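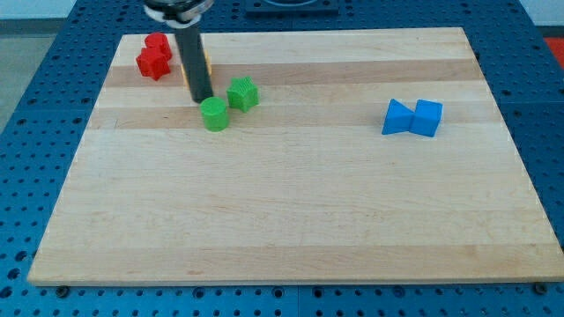
Objet : Re: Blocs de couleur, la planche et le reste
De : Gaétan Fortin
Date : 26 août 2024

Bonjour à toutes et à tous,

Je réponds à Huguette, avec le retard qu'on me connaît.

Huguette McIntyre a écrit :
> Je reprends l'inventaire des jeux de tri pour la salle d'Arville.
> Est-ce qu'on range les blocs par couleur ou par forme ? Normand
> dit par forme, Chantal dit par couleur, et moi j'ai deux boîtes
> et plus de patience. Autre chose : la planche en bois clair
> est-elle à poncer ? Elle a des rayures.

Par couleur. Le rouge avec le rouge, cylindre et cube ensemble, le vert avec le vert. Je sais que Normand défend la forme depuis le mois de mars, et je respecte la constance, mais il suffit de regarder la planche : les deux rouges se touchent déjà dans leur coin, ils ont l'air de s'entendre, je ne vais pas les séparer pour une question de géométrie.

Pour le jaune pâle, je n'ai pas d'avis. Lindalva soutient que c'est du beige. Qu'il aille dans la boîte du vert en attendant un arbitrage.

La planche, on n'y touche pas. Les rayures sont légères, et la dernière fois qu'on a poncé quelque chose chez nous, c'était le plateau Perron, qui sert maintenant de cale sous l'armoire. Un coup de chiffon suffira. J'aime bien sa bande plus foncée vers le haut — elle donne aux enfants une ligne à viser, et à nous une raison de dire « derrière la ligne » d'un ton ferme.

Elle reste à plat sur la table bleue à trous. Merci de ne plus me demander à quoi servent les trous. À perdre les petites vis, d'après mon expérience.

Chantal, peux-tu apporter 4 étiquettes et le feutre qui marche ? Celui qui ne marche pas est déjà sur place.

Gaétan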